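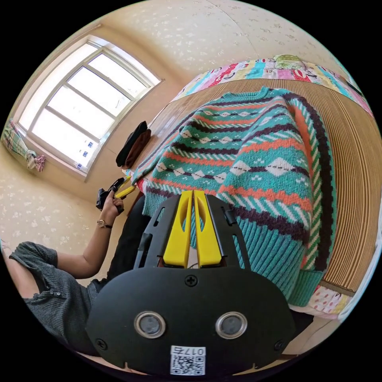
Manee Petchrat told me on the phone that a sweater on a hanger is a sweater getting longer, and she'd be glad if I put that near the top, so there it is. Fold them, she said, and fold them flat, on something firm and a bit rough so they don't slide around while you're working.

I had called her about the sweater drive, which is back in Vestham this August, and we got to the dates and drop-off times eventually! The first 15 minutes were all sleeves.

So, the news. The Sukprasert Wool Room, over the bakery on Plavadstead Road, is taking in sweaters again from now until the end of the month, and this year they have to come in folded. Last August people showed up with garbage bags. Stuffed, knotted, some of them had been in a garage. The Wool Room took 328 sweaters that way and it took until October to get through them, mostly because every single one had to be shaken out, looked over, folded and put in the right size pile before it could go anywhere. The goal this time is 1000, and you can see why they'd like a little help at our end.

I think it's a fair thing to ask. I also think half the town doesn't know how to fold a sweater, me included until last week, so I asked Manee to take me through it slowly and I practiced at home on everything I own.

You start by laying it out flat, front side up. A bed is fine and a bed with a straw mat over it is even better – the weave holds the knit still and you aren't fighting a soft blanket the whole time. A patterned one like the crew neck up top, with the bands of teal and coral orange and dark plum, is the easiest kind to learn on. The bands are your ruler. If the stripes run straight across from one side to the other, your sweater is straight, and if they wander you give the hem a small tug and look again. (Plain navy is harder. I have four plain navy sweaters and I have no idea why.)

Then the sleeves. Pull them both out to the sides first and smooth them from shoulder to cuff with a flat hand. Don't skip the cuffs. Ribbing likes to roll under itself, and a rolled cuff leaves a lump that will still be there in November. Bring one side in toward the middle, with the sleeve, and lay the sleeve straight down along the body. Same again with the other. Now fold up from the waistband, in half for a thin one or in thirds for a thick one, and turn it over so the neck is facing you.

My first try looked like a sandwich somebody had sat on. The sixth one was pretty good, and I left it on the dresser for two days so my family would have to walk past it.

What Manee doesn't want is rolling. I'd read that rolling saves space and I said so, and there was a pause on the line. It's all right for a suitcase, she told me, but rolled sweaters come undone in the bins and then you're back to the garbage bag. She's also not fond of tissue paper or of those vacuum bags, and please don't put perfume or dryer sheets in with anything. Cedar is okay if it's in a little cloth pouch and you take it out before you drop off.

Washing matters more than any of that. Everything needs to be clean and completely dry, and wool takes longer than you'd guess, so if you're washing this week you'd better wash early. Lay it flat on a towel, turn it once, leave it alone. If there's a moth hole, bring it anyway! Put a safety pin through the spot so the menders can find it. There's a mending table in the back room all month, open from 10 in the morning, and anyone who can darn (or would like to learn) can just sit down. I went in to have a look and came out having sewn on two buttons, badly, in the wrong thread.

Sizes are the other thing. Children's sweaters go out fastest and there are never enough of them, especially the in-between ones for kids who've outgrown the small shelf and aren't ready for the adult one. Bright patterns get picked first there. Grown-ups go for gray, and the big colorful zigzag ones sit on the shelf a while until the right person comes in and practically runs off with it. Roughly 200 households picked up at least one sweater last winter, and a few people came back in spring to hand theirs in again, washed and folded, which I thought was lovely.

Drop-off is at the side door, the green one, from 9 in the morning until 6. Stack your sweaters with the heaviest on the bottom and tie the pile both ways with string, or use one of the flat Kivo crates by the door, which hold 30 thin sweaters or a lot fewer of the chunky kind. You can keep a crate overnight if you ask. Scarves and hats are welcome too, in a separate pile. Socks only if they're a pair. No coats this time – the coats went all over the stairs last year and the bakery had words.

If you can't carry things or don't get around easily, leave a note at the bakery counter with your street and someone will come by in the evening. Sorting starts in the first week of September and the shelves open once the adult sizes are done.

I'm bringing nine, including three of the navy ones.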